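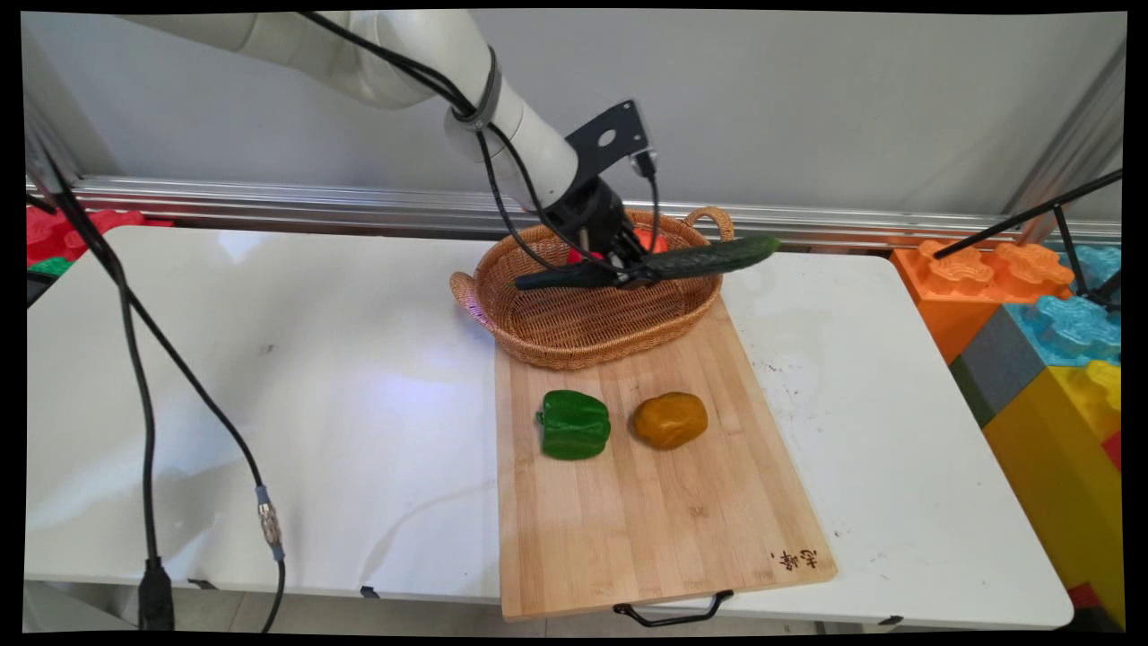 Cucumber held above a wicker basket on a bamboo cutting board.

Erkovar Schoolgirls Basketball Records
README and data card

Summary
This dataset holds game results and player box scores from the Erkovar regional girls' basketball league. It covers 131 games and 446 players across the junior and senior divisions. The records were transcribed from paper score sheets lent by the participating schools and are released for research, teaching and local history.

Maintainers
Anselmo Carretero (records and transcription)
Peiyu Guo (data structure and checks)
Danica Michalík (contact for schools)

Files
games.csv - one row per game, with date, venue, division, home team, visiting team and score by quarter
players.csv - one row per player, with a player code, division and team
boxscores.csv - one row per player per game, with field goals, three-pointers, free throws and fouls
notes.txt - remarks copied from the margins of the score sheets

How the records were made
Each sheet was typed in by 2 people working separately. Where the versions differed, Zdislava Sýkora returned to the original sheet and recorded the final reading. Player points were then added up and compared with the team score. Games in which the totals do not agree have been kept as written and carry the value "unbalanced" in the status column.

Rebounds and assists are not included. Most scorers did not record them, and those who did used differing definitions. Overtime periods are combined in a single column.

Names and privacy
Player names have been replaced by codes numbered from 1000 upward. A player who changed schools keeps the same code. Users must not attempt to match codes to individuals through newspaper reports or yearbooks.

Known problems
Venue is blank for several games played at the Rernel centre while its main court was closed. The Demirtaş tournament used shortened quarters, and its scores should not be averaged with those of regular league play.

Licence
The data may be copied and adapted for non-commercial purposes, provided the source is credited as "Erkovar Schoolgirls Basketball Records".

Version
Current release: 2024-01-11. Corrections to team names in the junior division; no scores changed.

Requests for corrections should give the game number and the column concerned.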